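Workshop notebook, Grilleo kart team, Stelotville
June, entry started 7:40 a.m.

Front end first. The kart still pushes on corner entry with the new tires. Mulugeta says it comes back after a few laps, and his sector times agree with him. Checked toe with the laser bars and found it 2 mm out at the front. Reset to zero. The left tie rod end had a bit of play, so I swapped it for the spare in the blue drawer. That was the last spare. Order more.

Camber left alone. I want one change at a time this week after the mess we made of the last test, when we moved the seat and the caster together and learned nothing from either.

Brakes. Bled the rear circuit twice. The pedal was long again by the second session last time out and I don't think it was air. Pulled the master cylinder and found the seal scuffed on one side. Rebuilt it with the kit. The pedal is firm on the stand. Someone other than me should press on it before it goes on the trailer.

Engine. Sosina's engine has 14 hours on the top end. We said we would go to 15, but I would like to open it before Haltumell, where it is flat out down the long side and there is no time between heats to do anything. Jade disagrees and wants to run it. Left for the meeting.

Chain and sprockets: rear sprocket worn on the drive face, replaced. Chain is fine. Axle checked for straightness, good. Left rear hub key was loose, new key fitted.

Fuel: mixed one can at 50:1 and marked it. The old can with no label is not to be used. I have put it by the door to go out.

Driver order. Tsegereda asked again who goes first in the two-kart heats. Teodoro's answer is that whoever qualifies ahead stays ahead until lap 5, then they can race. I wrote it on the board so we don't have this talk on the grid. Mulugeta is fine with it. Sosina wants to know what happens if the one behind is clearly faster on lap 3. Fair question, no answer yet.

Data: the Moges logger dropped out again in the second run. GPS was good, wheel speed was flat at zero for half the session. The sensor gap was too wide. Closed it up and put thread lock on the bracket. If it drops out again, change the cable before touching anything else.

To do before loading:
- second person on brake pedal
- tie rod ends, order 2
- torque wheel nuts
- seat stays, check for cracks at the lower weld
- find the good tire gauge
- ask the track if the limit in the paddock is still 100 dB

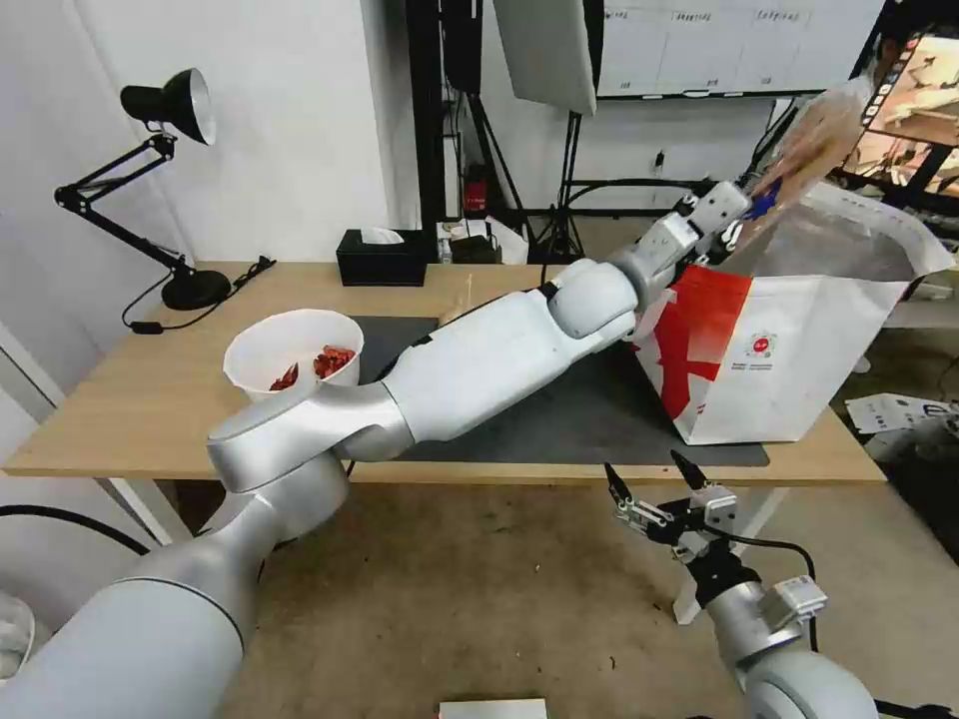
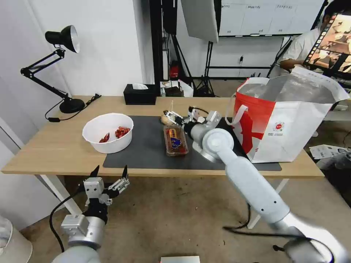 Photos: J. Bergeron

4:15 p.m. Pedal checked by Tsegereda, she is happy with it. Wheel nuts done. Lower weld on the right seat stay has a hairline crack, so that stay comes off and the one from the old chassis goes on. It needs a longer bolt. Gauge still missing.

Grilleo Karting, Stelotville | Contact the workshop | © Grilleo Karting | Back to top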